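Bellunari, Season Two: Stage B Walkthrough Before Shooting Block
Inspected by: Ingvild Rønning, set safety
Present: Baldur Bergmann (grip), Tavion Haddad (lighting)
Sets covered: family living room, upstairs hallway, wedding hall

1. Exits and fire lanes
North door: OK. South door: OK, sign lit.
Fire lane behind the wedding hall: NOT OK at 7:30 a.m. Flats for the Clatillow episode were stacked in it. Moved by 8:15, rechecked, OK. The lane stays clear even on days the hall isn't shooting.

2. Audience risers
Posted limit 284. Seat count matches. Handrail on the left stair has a loose bracket at the third post. Baldur to tighten before the taping. Close that stair until he signs below.

3. Staircase set (hallway)
Treads firm. Carpet edge lifting on the second step from the top, taped for now. Shahnaz runs down these stairs in heels in scene 14, so tape is not good enough. Needs tacks. Landing rail is scenic only and must not be leaned on. Kári has been told. Put a label on the back of it.

4. Lighting and power
Overhead fixtures: all safety cables on. Two lamps over the wedding hall were short a clip, fixed while I was there.
Floor cables: covered at both crossings. The run to the monitor cart needs another 90 inches of ramp.
Panel door had a costume rack parked in front of it. Moved. Tavion will mark the floor.

5. Food and drink
No open drinks on the sets or within reach of the sound cart. Cans and snacks stay on side tables away from cable runs, and bags go in the trash at wrap.

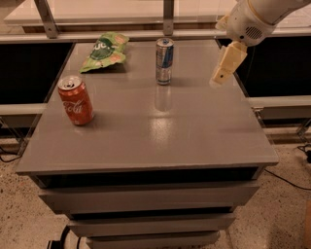

Drinks and a snack bag on a gray table.

Comment from Tavion: can we get a second trash can by the lighting desk? Passed to production.

6. Candles and effects
Wedding hall uses battery candles throughout. One real oil lamp in scene 22, on a metal tray. Extinguisher within reach, tag current to October. Drapes on the east wall have no treatment label. Sukwood is sending the paperwork. No lamp until it arrives.

7. First aid
Kit sealed. Eyewash bottle missing, replacement requested.

Open items: stair bracket, carpet tacks, rail label, cable ramp, drape paperwork, eyewash.
Recheck at 4 p.m. before rehearsal.
Signed: I. Rønning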